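3.2 Reading the carved lacquer boxes

What struck us first about the Cabrera boxes was how much the backgrounds give away. Of the 1,053 pieces in the Arnotholm inventory, 300 have a ground cut in tiny repeating waves, and the wave pattern changes from one workshop to the next. It is a wonderful clue, and one that earlier catalogs passed over in favor of the figures on the lids.
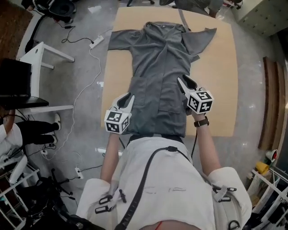
Figure 4. Work at the table, seen from directly above.

We sorted the grounds by depth of cut and by the spacing of the crests. Fifty boxes fell cleanly into the Lelar group, with shallow waves and a rounded lip at the foot. The fit is even better

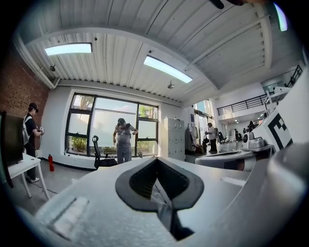 when the undersides are taken into account, as the black base coat on these pieces stops just short of the foot rim. Two boxes from the Hilledis sale share this trait, and we are delighted to place them here for the first time.

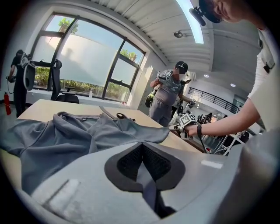
Figure 5. Gray garment spread on the tabletop.

The peony lids remain harder to place. Their petals are undercut so finely that we would love to call them early, but the grounds beneath them look later.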